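From: Halyna Demchenko
To: prullside-rec-league
Subject: Re: Uniform order, deadline and sizes

Shinji Tanabe wrote:
> Halyna, last season we ordered in July and the shirts came
> after the second game. Can we get the order in sooner? Also
> two of my players still don't know if they owe anything.

Shinji, the order goes to Panasiuk as soon as I have sizes from every team. I'm missing Danside and half of Mistia. Svitlana is collecting for Danside, so send yours to her and not to me.

The league has $2,000 set aside for uniforms. Last year's bill went over that by $111, mostly rush shipping, and I don't want to pay for rush shipping again. Printing is a flat $500 for all teams as long as the artwork doesn't change after we send it in. Oleksandra has the artwork file. If your team name is spelled wrong on it, tell her this week.

Shirts and shorts are sized separately this time. The shorts ran small last year, so go up one if you were between sizes.

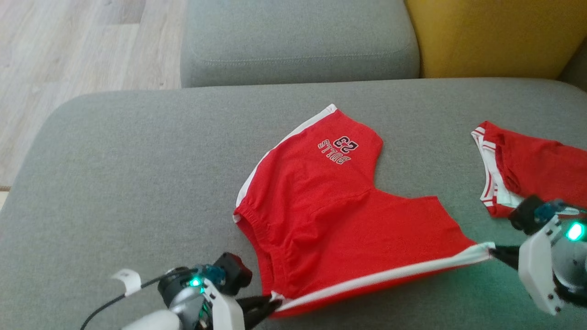

Can players wear their own shorts until the order comes in? Any shorts without pockets are fine for the first 2 games, and after that the referees will want the whole team in matching ones.

For Shinji's two players: anyone who paid the full season fee has already paid for a uniform. Anyone who joined on the half-season fee owes the difference. Radymyr has the list and will write to those people directly.

Old shirts can go in the bin by the gym office. Please wash them first. Numbers stay with the player unless you ask for a change, and if two people on one team want the same number, the one who had it last year keeps it.

Halyna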